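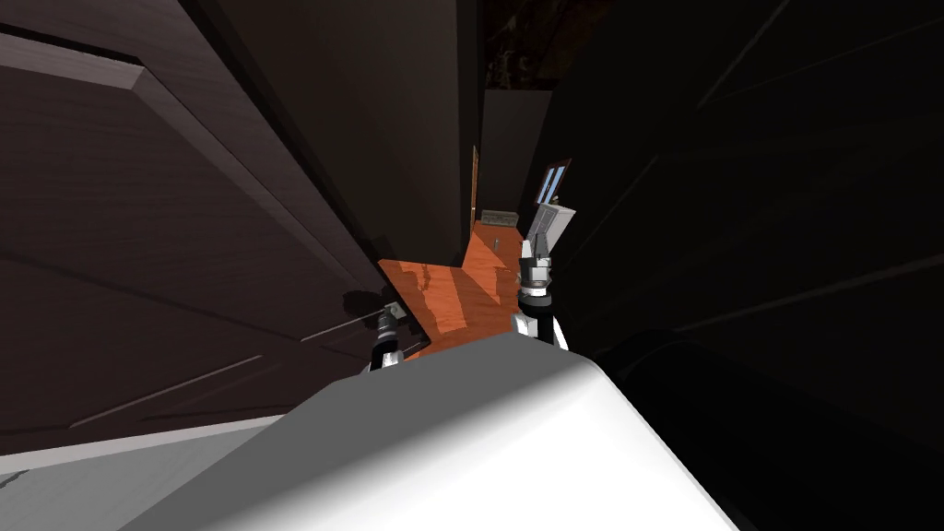
Natora at a dark paneled door, simulator view over its own white shell. Left gripper against the wood, right gripper raised.

Natora Door and Corridor Package

Doors are where so many mobile robots give up, and they are also where people at work lose a surprising amount of patience. Anyone who has pushed a linen cart down a long hallway with one hip against a door knows the feeling. Natora is our two-armed mobile robot for indoor delivery, and the Door and Corridor Package is the part of it we get asked about most. We love working on it!

The package covers hinged doors with lever handles or round knobs, push plates, and narrow hallways with things left standing in them. Each arm ends in a two-finger gripper. One can hold a door while the other works the handle, or steady the load, or simply stay out of the way. The arms swap roles depending on which side the hinges are on, so you don't need to send the robot the long way around.

Practice before the building

Every site starts in simulation. We build your hallways from floor plans and a walk-through, then run the door routines there first: dark wood doors, shiny floors, low light, small objects on the floor. The dim hallways are our favorites because they are so hard. A dark panel in a dark corridor gives the cameras very little to go on, and a glossy plank floor throws streaks of light that can look like edges. We run 500 practice passes per door type before a robot rolls through the real one, and your staff can watch any of them on a regular laptop.

Renata Zieliński, who leads our simulation group, likes to bring the people who will share the hallway into these sessions. They spot things right away. At the Chmielewska guest house, the housekeepers pointed out that our robot waited on the hinge side of the linen room door, exactly where they step back with their arms full. We moved the waiting spot that same afternoon.

What changes for the staff

Chmielewska has had Natora on its upper floors since May. It carries clean linen from the lift to the floor closets and brings used bags back down. Housekeepers still make the beds, check the rooms, and decide what goes where. What has gone from their day is most of the hauling, and with it the propping of doors with a foot.

"I used to plan my whole morning around the cart," says Genowefa Wasilewska, head housekeeper. "Now I call it from the far end of the hall and keep working. The first week I kept turning around to hold the door for it, and I still do sometimes!"

There has been an adjustment, too. Hallways have to be kept a little clearer than before, and a couple of the team found the robot slow at first (it is slower than a person in a hurry, and we keep it that way around people). Shift leads took on a new job, setting the delivery order each morning on the tablet. Napaporn Yensuk has that job now on the early shift and has already sent us a long list of requests. Four of them are in the current release, including the quiet mode for hallways with sleeping guests.

We ask every customer to name someone from the floor as the contact for changes. Managers are welcome as well, of course, but the best notes come from whoever walks the hallway.

In the package

Door routines for lever, knob, and push plate
Left-hand and right-hand hinge handling
Site model of your corridors, yours to keep
Quiet mode and adjustable waiting spots
Tablet app for delivery orders, with paper quick guide
Staff training, 8 hours, split over as many shifts as you like
Remote support for 9 months

Good to know

Doors with automatic closers are fine in most cases, but very stiff ones need a check on site. Fire doors stay under the control of your building system. Glass doors are not supported yet. Sliding doors are coming, and Ksawery Głowacki on our gripper team will happily talk to you about them for as long as you let him.

Order code: Drider 416
Fits: Natora base with two arms
Page updated October 2022

To set up a practice session with your own hallway, send a floor plan and a few photos of your doors to the Drider site team.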